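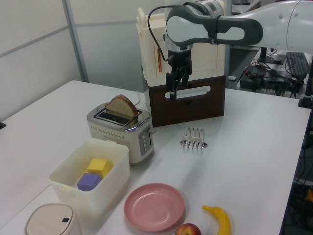
Clumetti 机械臂在台面上,旁边是烤面包机和面包架。

用了一个多月的 Clumetti 桌面机械臂,聊聊我的感受
2018年1月23日,星期二

先说说我为什么会去碰这个东西。去年12月,我在一个教具展上转悠,本来是去看木工工具的,结果在 Fendura 的摊位前站了快一个下午。他们是 Clumetti 的代理商,摊位上有台机械臂在那儿慢悠悠地把积木从左边搬到右边,搬完了再搬回来,我就像看金鱼一样看着它,连同来的朋友什么时候走的都不知道。回家以后越想越放不下,过了几天就打电话过去,问能不能租一套试试。接电话的是 Precious Dalisay,人特别耐心,我问了一堆外行问题,她一个一个答,最后给我定了他们的“家务任务套装”,租期三个月。

套装送来是两个大箱子,一箱是机械臂本体和立柱,另一箱是控制盒、线缆和一本厚厚的说明书。台面上的道具要自己凑,说明书里有张建议清单:烤面包机、面包架、盘子、收纳盒、泡沫方块、水果之类。我挺喜欢这种做法,家里翻一翻就差不多了,而且用自己的东西练,心里总归亲切些。

安装比我想的顺利。立柱固定在桌边,臂从右上方伸过来,夹爪朝下,桌面中间留出来的地方还挺宽裕。要提醒大家的是桌子一定要稳!我第一次用的是一张折叠桌,臂一加速,整张桌子跟着晃,盘子都在那儿打颤。后来换了张厚实的白色桌子,问题就没有了。

外观我很满意。白色外壳配深灰色的一圈,线条圆圆的,看着不凶,我母亲来家里的时候还夸它秀气。不过夹爪那根黑色线缆是从外面绕下来的,弯出一个大弯,我总担心它钩到什么东西。到现在倒是没出过事,可动作幅度大的时候我还是会忍不住伸着脖子盯着看。希望下一代能把线收进去。

再说软件。控制程序叫 Flomow,界面干净,拖着臂走一遍,它就把动作记下来,然后可以一段一段地改。对我这种不会写程序的人来说,这个功能真是救命。头一个晚上我就教会了它把黄色泡沫方块放进塑料收纳盒,高兴得给好几个人打了电话。泡沫方块确实是最好的入门道具,软软的,夹歪一点也没关系,掉下来也没声音,半夜练都不怕吵到邻居。

水果就要难一些。玩具香蕉是弯的,夹中间还行,夹到两头就会转。苹果圆滚滚的,夹爪张开的宽度刚好够,角度偏一点就把它推跑了,我在桌子底下捡了好多回。后来照着说明书把下降速度调到最高速度的百分之三十,成功率马上就上来了,这个数值建议新手直接抄。

最有意思的当然还是面包。从烤面包机里把一片吐司抽出来,再插进面包架的格子里,听着简单,我前前后后折腾了两个周末。吐司烤得越脆越好夹,可是一用力边就碎;烤得嫩呢,夹起来又会弯,对不准架子的空隙。面包架是金属丝的,本身很轻,吐司稍微碰一下它就跟着滑。我后来在底下垫了一小块防滑垫,才算把这个动作练成。那天早上吃的是机器人给我摆好的吐司,有点凉了,但是味道好极了(我自己觉得)。

柜子抽屉我也试过。我那个小木柜下面有一层深色的抽屉,拉手是一道横着的长口子,两根手指伸进去往外带,多数时候能拉开,推回去却经常推斜。这一项我还没练好,先不打分。

售后方面要表扬一下。中间有一次控制盒连不上电脑,我写信过去,当天下午 Seidu Aryee 就回了电话,带着我把驱动重装了一遍,还顺便教我怎么给夹爪校零。他说很多人都会漏掉校零这一步,我就是其中一个。

价格嘛,租金每月800元,押金另算,对个人玩家来说不便宜,我咬了咬牙。如果是学校或者培训班几个人轮着用,我觉得很划算。同一时期我也看过 Ambrosio 的同类产品,租金低一些,但是没有拖动示教,什么都要自己敲参数,我这个年纪就不跟自己过不去了。

喜欢的地方:拖动示教好上手,运行声音小,客服有问必答。
不太喜欢的地方:线缆外露,说明书的中文翻译有几页读起来很费劲,开机自检要等好一会儿。

总评我给四颗星(满分五颗)。租期还没到,接下来打算把抽屉那一关过了,再试试让它把苹果稳稳当当地放到那只粉色盘子里。有同样在用这一款的朋友,欢迎在下面留言,尤其想请教推抽屉的时候夹爪是张着好还是合上好。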